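Preparing Audio Equipment for Return
Purkport Public Library, Media Desk

Patrons who borrow listening equipment are asked to prepare each item before bringing it back. Equipment returned in good order can be lent again the same day.

1. Disconnect the headphones from the player or computer. Hold the plug itself and pull straight out. Do not pull on the cable.

2. Wipe the ear pads and headband with a dry, soft cloth. Alcohol wipes may crack the padding and should not be used.

3. Check the cable for cuts or bare wire. Report any damage on the yellow slip in the case.

4. Lay the headphones on a flat surface and work out any tangles by hand, starting at the plug end. Knots must not be pulled tight. 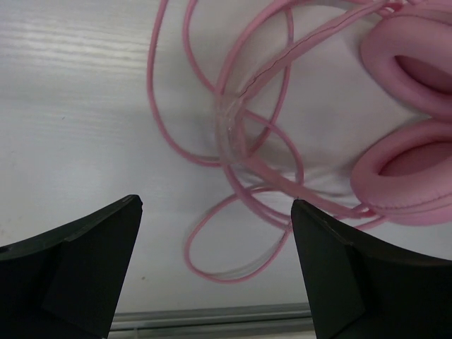
5. Wind the cable in wide, loose loops and fasten it with the strap provided. The cable must not be wrapped around the headband.

6. Place the item in its case and bring it to the Media Desk. Equipment may not be left in the outdoor book drop.

The loan period is 10 days. One renewal is allowed if no other patron is waiting. Items kept longer are billed under the Somum Branch fee schedule, which also applies at Purkport.

Shares: 11 | Comments: 0
Contact the Media Desk | © 2025 Purkport Public Library | Back to top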